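3.2 公開日における把持実演の実施と観察

本節では、Villanueva棟で12月に開いた研究室公開日のうち、午後の把持実演について述べる。前節で触れたとおり、筆者らの関心は把持の成功率そのものよりも、手持ち式の把持具を初めて目にする来場者が何を見て、何を尋ね、どのあたりで手を伸ばしたくなるのかという点にあった。実験室の中で自分たちだけで使っていると、道具の持ちにくさや説明の言葉足らずには案外気がつかないものである。その意味で、年に一度の公開日は、筆者らにとって楽しみでもあり、少々こわい日でもある。

来場者の受付は午前10時に始め、実演は午後1時から4時まで、同じ内容を繰り返す形で行った。事前に用意した説明文は、Drandau工房の協力を得て二度書き直している。初稿は筆者の一人が勢いこんで書いたもので、専門用語がずいぶん多く、工房の方々から「途中で息が切れる」とのご意見をいただいた。改稿では一文を短くし、関節や自由度といった語は、質問が出たときにだけ使うことにした。実演を見学した来場者のうち、感想用紙に記入し、研究への利用に同意してくださった方は60名であった。以下の分析はこの60名の記述に基づく。

実演の題材には、家具の部材や小ぶりの模型など、来場者が日頃から形をよく知っているものを選んだ。とりわけ椅子の座面から背にかけての曲面は、薄く、しかも一様に曲がっているため、どこをどの向きからつかむかという話題を引き出しやすい。予備検討の段階では立方体の積み木も候補に挙がったが、積み木はどの面からつかんでもそれなりに持ててしまい、見学者の側から問いが生まれにくかった。反対に、あまりに複雑な形では、説明するこちらのほうが先に困ってしまう。曲げ合板の椅子シェルは、そのちょうど間にあるよい題材であったと今でも思っている。把持の記録には把持具に載せた魚眼カメラを用い、記録の一部を図4に示す。

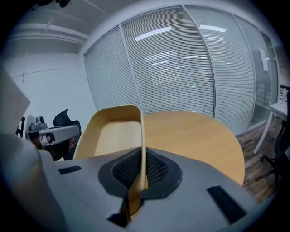 図4 把持具側のカメラから見た曲げ合板の椅子シェルの把持。シェルは細い縁の一辺で保持されている。奥に丸テーブル、左手に別の把持具が見える。

図4のように縁を一辺だけでつかむ持ち方は、説明の中でもっとも多くの質問を集めた。感想用紙の自由記述を二名の筆者が独立に読み、話題ごとに分類したところ、縁の持ち方に触れたものは23名分あった。内容はさまざまで、「面の真ん中を挟むのではないのか」という素朴な驚きから、「家で椅子を運ぶときも縁を持つ」という生活の実感に根ざしたもの、さらには縁に加わる力の偏りを気にかけるものまで含まれている。木工の経験があるという来場者からは、合板の縁は角が傷みやすいので、当たる側の材質を教えてほしいとの要望があった。この方とはずいぶん長く立ち話をしてしまい、次の回の開始が遅れたことをここに記しておく。

実演の進行は共著者のFulgencio Iglesiasが担当した。Iglesiasは、把持具を動かしながら話すのではなく、つかんだ姿勢でいったん手を止め、見学者が覗きこむ時間をとるという進め方を採った。筆者らは当初、間が空くと退屈されるのではないかと心配していたのだが、記録を見返すと、質問の多くはこの静かな時間に出ている。動いている道具には目が追いつくだけで精一杯であり、止まってはじめて言葉になるのかもしれない。もっとも、これは一日の実演から得た印象であって、進行方法を変えた比較は行っていない。今後の課題としたい。

質問の傾向には、来場者の年齢による違いもうかがえた。小学生と思われる来場者は「重いものも持てますか」「指は何本ですか」といった能力や形についての問いが多く、付き添いの大人からは、壊れたときの扱いや、実際の引っ越しで使える時期についての問いが多かった。後者には歯切れのよい返事ができず、申し訳ない思いをした。Lunham地区の家具店からお越しの方は、部材の向きを揃えて棚に戻す作業こそ手間であると教えてくださり、この指摘は第5節で述べる課題設定の見直しに直接つながっている。

カメラの視野についても触れておきたい。魚眼レンズの映像は周辺が大きく曲がるため、来場者に見せるには補正が必要だろうと筆者らは考えていた。ところが、補正前の映像を見た方々からは、手元と部屋の様子が一緒に入っているのでわかりやすいとの感想が寄せられた。図4でも、把持具の開口部とシェルの縁に加えて、背後のガラスの仕切りやブラインド、木の床までが一枚に収まっている。直線であるはずの枠が弓なりに見えることを不思議がる声もあり、レンズの話に寄り道する回もあった。寄り道の長さは回によってまちまちで、次回は説明文の側に短い一段を用意しておくつもりである。

なお、公開日の映像は、Utell記録形式に変換したうえで、来場者の顔や声が含まれる区間を除いて保存した。除外後に残った静止画は4000枚で、このうち把持対象と把持具の開口部がともに確認できるものは2513枚であった。残りは、移動中に対象が視野から外れたもの、説明のために把持具を机上に置いていたものなどである。枚数だけを見ればもったいないようにも思えるが、人に見せながら使う道具の記録とはそういうものであろう。本論文の定量評価には2513枚のみを用い、それ以外は実演の進行を振り返る資料として扱った。

最後に、感想用紙の回収方法には反省が残る。用紙を出口の近くに置いたため、途中で退出された方や、お子さんに手を引かれて急いで帰られた方の声はほとんど拾えていない。60名の記述は、最後まで興味をもって残ってくださった方々に偏っていると考えるべきである。次年度は見学の途中でも記入できるよう用紙を小さくし、絵でも答えられる欄を設ける予定で、その書式案を付録Bに載せた。

サイト内検索 キーワードを入力 検索
お問い合わせ | 著作権について | ページの先頭へ戻る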